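Nendgate: progress report to the Cillari games fund, second stage
Prepared by Juniper Esposito

Work since the last report has gone mostly on the third map, Furemholm, and on the co-op wave mode. The map can now be played from start to finish by one to four players. All five districts are joined up, the ferry works as a shortcut once the pump house has been opened, and the final boss room has its own music. The remaining art is lighting in the two northern streets and a proper sky.

We ran 30 playtest sessions in March, using the build with the new ammunition rules. Players sent back 413 comments through the in-game form. The most common complaint was that the second key was too hard to find. It sat behind the chapel and could only be reached after wave 16, by which time most groups had settled in the harbour and did not want to leave it. We have moved it to the ferry office and brought the wave down to ten. Groups on the newer build reach the upgrade bench much earlier and fewer of them quit.
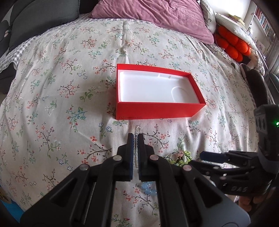
Furniture and interiors for the lodging house are behind schedule. Liesbeth Groen has finished the kitchen and stairwell, but the four upstairs rooms still use placeholder models, and players told us they could not tell one room from another when calling out positions to each other. Each room will now get one or two strong items that can be named quickly over voice chat. A bright orange cushion covered in fuzzy balls does that job well next to a white floral duvet, and so does a tall bookshelf with coloured spines. The rooms will be done in that way, with plain walls to keep the memory cost down.

Network play is stable for two and three players. With four, enemies sometimes freeze on the ramps after a player rejoins. Schouten, who supply our server tools, have a fix in testing and we expect to have it in the next build. If it does not arrive we will turn off rejoining on this map for the first release and put it back later.

Spending is within the agreed budget. The sound line is slightly under, as we recorded the footsteps ourselves. The testing line is fully used. We ask to move the sound underspend to testing, to pay for 20 more sessions once the upstairs rooms are in.

Next stage:
Finish the lodging house interiors
Four-player rejoin fix, or the fallback
Controller menus and subtitle sizes
Balance pass on waves 16 to 30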